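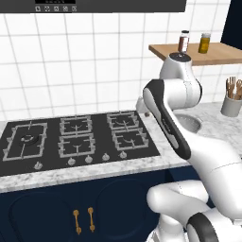
4.2 Where the condiments go

Of the 648 households that returned the survey, 209 told us they had a system for storing sauces, spices and spreads. Asked to describe it, most named a shelf. We coded this generously.

The shelf near the stove remains the favourite spot in spite of decades of printed advice against heat and light. Stankevičius called this "proximity drift": a jar moves toward the place it is used and stays there until someone moves house. Our respondents bear the theory out, though several took issue with the word drift and said they had put the paprika there on purpose.

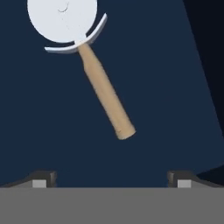
Single-purpose utensils behave differently. They're bought with enthusiasm, used in the first month, and then stored in the second drawer, which respondents in 77 homes described using the word "other". Pacheco suggests in his reply to our pilot that the second drawer is best understood as an archive. We agree, with the reservation that archives have a catalogue.

Figure 3. Preferred storage zone by item type, all households (n = 648). Zones follow the Bromov scheme, with "on top of the fridge" added at the insistence of our coders.

Age of household had less effect than we expected. Couples in their first rental and retirees in the same house for 10 years or more gave much the same answers - the retirees simply gave them at greater length. Renovation did matter. After a new kitchen, items were sorted by type until December, when visitors put them away wherever they would fit.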